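Two Hands and a Desk: speaker notes
Endby shared workshop evening, slot after the tea break

Start before they've all sat down, or we'll lose the 5 minutes.

Open with the Prastlow. It is the name of the street I lived on when I started, and the only part of the build that has never needed replacing. Say that it's a pair of hand-held grippers, that I built them at the kitchen end of a small flat, and that the idea is to record a person doing a job with them so an arm can copy it later. The arm is chapter two. Chapter two has been coming since January.

Cost. Put the number up and let them groan: 119 pounds for the pair, not counting the first set of fingers, which I've decided were research. The printed housing is cheap. Bearings are cheap. The cable is cheap until you've bought it three times in the wrong length.

(Pause for the cable people. There are always cable people.)

Next, why soft things. Blocks are easy and everybody does blocks. A block stays the shape you left it. A sheet has opinions, and if one hand pulls before the other has closed you get a twist in it and a very dull recording of someone muttering. So most of my evenings now go on sheets at the edge of the desk, one gripper each side, keyboard glowing away at the back like a fairground. 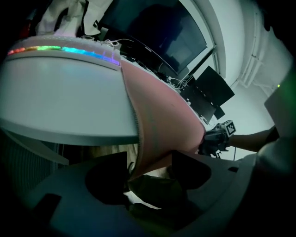
Devilell asked at the Wednesday run-through why I don't just wear gloves with sensors in, since fingers are better than two pads and I already own some fingers. Khokhar's objection was the opposite one: two pads are too many, and a suction cup would do for anything flat.

Answer both, briefly. Gloves record what a hand can do, and the arm won't have a hand. It will have the same pads I'm holding, so whatever I manage with them it stands a chance of managing too. As for suction, try it on cloth and report back.

Mention the square marker on top of the gripper. Black and white pattern, printed on the office printer, used to work out where the tool is and which way it's pointing. Glossy paper catches the light and the position jumps. Use matt. I lost a weekend to glossy.

Then the pads. Version 2 is wider and grippier. It also picks up every bit of fluff in Endby, so bring the lint roller and don't explain it.

Target is 100 clean recordings of one fold. If they ask how many I've got, say the spreadsheet is at home.

Finish by passing the spare gripper round. Get it back from Khokhar before questions.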